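Flovell单元复工了，这回修的是手腕

周日一早我就往Bustamante楼跑，手里还拎着没喝完的豆浆。停了好些天的Flovell单元这天要重新上线，Mekov那边在群里只发了一句“上午能看”，我当然要去看！2021年8月22日，星期日，整条走廊就这一间屋子亮着灯，门口堆着拆下来的线槽盖板，我差点一脚踩上去。

先给没跟过这条消息的朋友补一句。Flovell是Mekov自己搭的一套桌面抓放单元，平时的活儿听着很家常：把调料瓶放进置物架，再拿出来，换个位置，接着放。7月里它开始闹脾气，夹爪下去的位置总是偏，偏得还不固定，早上好好的，跑到下午就歪了。最厉害的一次，手指落点离瓶子中心差了5毫米。听着不多吧？可架子里本来就没多少富余，再偏一点，指头就该去蹭网架了。

负责这套单元的是Hanne Partanen。她蹲在底座旁边跟我打招呼，头都没抬，一手扶着线束，一手拿着手电。我问她到底是哪儿的毛病，她说：“一开始我以为是标定，标了好几遍，标完就好，过几个小时又跑。那就不能怪标定了。”

最后查出来是腕部相机的支架。支架是Vondum做的，固定在夹爪上方，有一颗螺钉的垫片压坏了，机械臂转腕的时候，线缆会把支架带着轻轻扭一下。平时根本看不出来，拿手去掰才觉得有点松。Hanne把坏垫片装在小袋子里给我看，我翻来覆去看了半天，老实说，要不是她指着那道压痕，我真觉得是个好垫片。

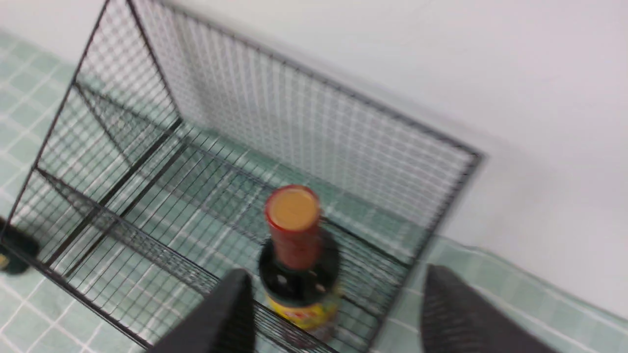 线缆也跟着重新走了一遍。原先那根线从腕部出来以后绷得太紧，转到极限角度就拽支架，垫片多半就是这么一点一点磨坏的（Hanne说“多半”，她不肯把话说死）。现在腕关节后面多留了一截余量，绕成一个松松的弯，两头各加一个夹子，靠近支架的那头先固定，再让机械臂慢速把几个关节挨个转到头，人就站在旁边盯着线看。我跟着盯了一遍，盯得眼睛发酸。她中途喊停了一次，把后面那个夹子往下挪了一点，又从头来。

我问能不能用扎带凑合，她瞪了我一眼。扎带是可以用，但她嫌勒得太死，将来换线还得剪，剪刀又容易伤到外皮。这套单元以前就吃过这个亏，所以现在工具车上干脆不放剪刀，要用得去隔壁借。

支架装回去以后拧螺钉也有讲究。她先把几颗都带上，不拧紧，对角一颗一颗加力，最后用扭力批收尾，再拿白色记号笔在螺钉头和支架之间画一道线。往后巡检的人一低头，看线有没有错开就知道了。这个办法土得可爱，我回家准备给自行车也画上！

夹爪本身倒是没坏，不过既然拆都拆了，就一起做了保养。手指从座上卸下来，接合面擦干净，导轨上的旧油脂用无纺布抹掉，再薄薄上一层新的。Hanne特别交代别贪多，油脂挤出来会沾到手指上，然后沾到瓶子上，然后瓶子就开始打滑，她上个月为这个白白找了一下午原因。手指表面用拧干的布擦，擦完晾着，没晾干不许装。我手痒想帮忙，她递给我一块布，让我擦工具车。行吧。

接着是重新标定，这也是整个上午最磨人的一段。标定板摆在台面上，机械臂绕着它换了22个姿态，每停一下拍一张，停稳了才拍。从摆板到算完，用了40分钟。中间有一个姿态反光太厉害，软件认不出格点，Hanne把百叶窗拉下来一半，重拍，过了。她把结果和旧的那份存在不同的文件夹里，旧的不删，文件名写上换了支架。她说以前有人图省事直接覆盖，后来想对比都没得对比，讲这话的时候语气很平静，但我猜那个“有人”日子不太好过。
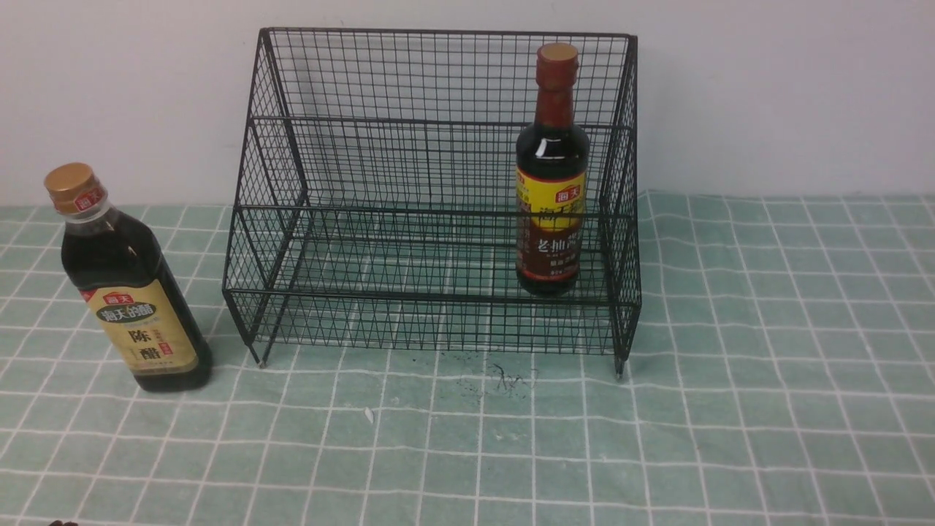 标定过了不等于就能干活，下一步是拿真瓶子和真架子来核对。Mekov这边的做法是先不让夹爪合拢，只让它走到该去的地方停住，人来看位置对不对。难点在那个黑色的网架，又是格子又是横杆，相机隔着网去看瓶子，瓶身上总横着一道道细线，识别框很容易飘。所以摆法也要照顾到：这一轮老抽立在架子里靠右的下层，陈醋留在架子外面的左边，两瓶都是海天的，系统得分清楚哪个在网里头，哪个在外头。Hanne说陈醋是故意放得离架子左前角那么近的，离得远了谁都分得清，测不出什么来。我凑过去看屏幕，她让我别挡光。

说到挡光，这屋里的灯也是一笔账。顶灯去年换过一次，换得太亮，玻璃瓶肩上全是高光，识别老跟着高光跑。后来把亮度往下调，调到人觉得略暗、机器觉得正好。我在里面待久了有点犯困，不知道是灯的缘故还是起太早。

空走的检查，她要求每个目标点都走2遍，一遍从左边接近，一遍从右边接近。两遍停下来的位置要对得上，对不上就说明腕部还有间隙，或者线又在拽。头一个点走完，我俩都没说话，等着看数。数出来了，对得上！Hanne只“嗯”了一声，在本子上打了个勾，我倒是比她还高兴。

顺便说说那个本子。Flovell的维护记录还是手写的，电脑里也有一份，但她坚持纸的放在单元旁边。谁动了哪颗螺钉，换了什么件，第几次开机，都写上。翻到7月那几页，能看到一连串“重新标定”“重新标定”“又重新标定”，最后那条旁边画了个很用力的问号。这回她在新的一页顶上写了“支架垫片已换，线已重走”，下面空着好几行，留给接下来几天的复查。

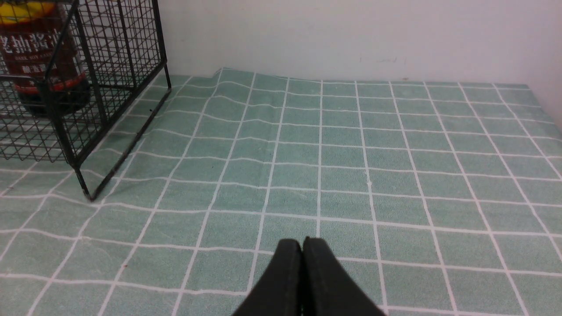 台面的事我本来没打算写，可是现场问着问着就问到了。单元换了支架之后，高度基准也要重新确认，夹爪要合拢了，慢慢往下降，降到离台面很近的地方停住，读一下高度，再挪到别处重复。偏偏铺在上面的是块绿底白格的布，格子线看着挺整齐，细看就有波浪，靠墙那边还拱起来一道褶，架子的脚也压在布上。Hanne的意思是，高度点要避开褶子取，取在平整的地方，不然读出来的是布的高度，跟桌子没关系。我问为什么不把布撤了，她说真用起来人家厨房里什么台面都有，单元得能应付。不过她也承认，要是哪天褶子跑到架子底下，把架子垫歪了，那还是得伸手去抚平。

这里有个小插曲。取高度的时候，急停按钮被我背的包蹭了一下，整套单元“咔”地停住了，我吓得一动不敢动。Hanne很淡定，说正好，急停本来也在今天的检查单上，省得她专门按。然后让我把包放到走廊去。复位也没有想象中快，先确认手边没人，再松按钮，再上电，再让机械臂低速回到起始位，一步都没跳。等它重新站好，她把“急停”那一栏也勾了。

下面这段写给同样在伺候这类单元的朋友，我把她那张贴在柜门上的巡检单抄了个大概：

开机前，看支架螺钉上的白线有没有错位，用手轻轻推一下相机，不该有松动。
看腕部线缆，弯的地方有没有发白、起皱，夹子有没有滑。
手指擦净，合拢后对着光看缝，两边应当贴得住。
网架的脚踩稳，架子别顶着墙。
空走一遍再夹东西，速度先放低。
收工时手指留在张开位，别夹着东西断电。

最后那条我问得比较多。她说夹着瓶子断电，瓶子倒不一定会掉，但第二天来的人不知道手里还夹着，一上电就让它回零，那就热闹了。她还说单子上原本有一条是“下班前把醋瓶盖拧紧”，后来嫌不像话，划掉了。我看那道划线底下的字还挺清楚的。

正式夹瓶子之前，又把接近的路线调了一回。旧程序是从前方斜着进去的，支架换过以后，腕部姿态稍微有点变化，Hanne不想硬套老的数，就一个点一个点重新教。手指先在架子前面停，再往里送，送到瓶子两侧，确认左右的空当差不多，再往下一个点走。教点的时候她嘴里一直念念有词，我听了半天，是在数格子上的横杆。
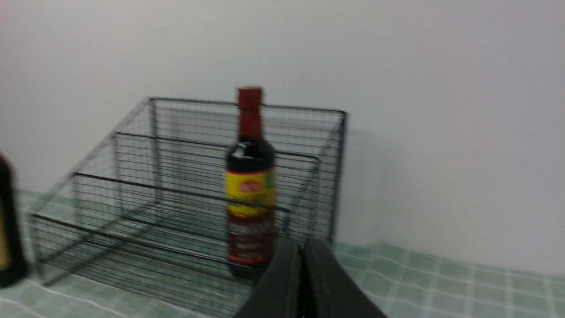

Flovell单元检查现场：红盖的深色调味瓶立在网架内，夹爪手指位于架前。

中午之前我得走，走的时候她还在教点。按Mekov的安排，接下来几天先低速跑，每天开机前推一推支架，收工再核一次标定，两次结果都记在本子上；要是数不漂，再把速度提回原来的水平。Vondum那边也答应寄一批新垫片过来，换了种厚一点的，到货以后打算把备用的那套夹爪也一起换掉。备用夹爪这会儿还在柜子里，包着气泡膜，上面贴了张纸条：“没标定，别装”。

想去看的朋友，Bustamante楼这间屋子工作日可以敲门，先在群里跟Hanne说一声。包请放走廊。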